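The Tray by the Door

When I moved into my apartment in Prolska, the first thing I bought was not a bed. It was a tray. My neighbor Stelios Makris had told me that a home needs one place where the phone sleeps, and that this place must never be the bedroom. I laughed at him a little. Then I lost my phone in my own sofa for a whole evening, and the next morning I went to the shop.

I have since become interested in how other people put away their phones. In February I visited three homes in Bellimeck and asked only about this. One family uses a soup bowl. A retired couple has a wall pocket sewn from old curtains, and they are proud of it, with good reason. A student named Lu keeps his phone in a shoe, which he says is safe, and I did not argue with him.

What all of them share is the small ceremony. You come in, you take off your coat, you put the phone down, and something in the shoulders becomes softer. My grandmother did the same with her keys and a blue saucer. She would not start cooking before she heard the sound of metal on the plate.

Choosing the right container is harder than it looks. A basket holds dust. Wood is beautiful, but I put wet gloves on everything, so for me it does not work. A deep box hides the phone so well that you forget it at home, as I did twice before an important trip. I prefer a shallow tray with rounded corners, easy to wipe with a cloth, and with walls just high enough that the phone can stand up and lean. Standing, it takes less space than lying flat, and there is still room for coins and a bus card.

Color is also a question. Phones have become small paintings, and against plain white even a loud one looks calm.
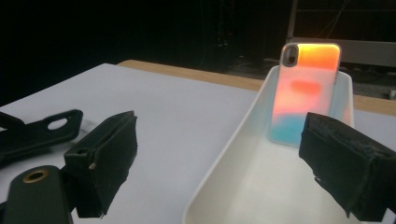 Kwan-ho Chiang wrote to me after I asked for opinions that he agrees about the tray but not about the door. He keeps his in the kitchen, next to the bread, and says that in a hallway he would only pick the phone up again each time he passed. His mother calls every evening, and he likes to answer her while the water boils.

I tried his method for a week – the kitchen is warmer, and I did eat more bread. Now the tray is back by the door, under the hooks, and the coins are still in it from last month. I should take them to the bank.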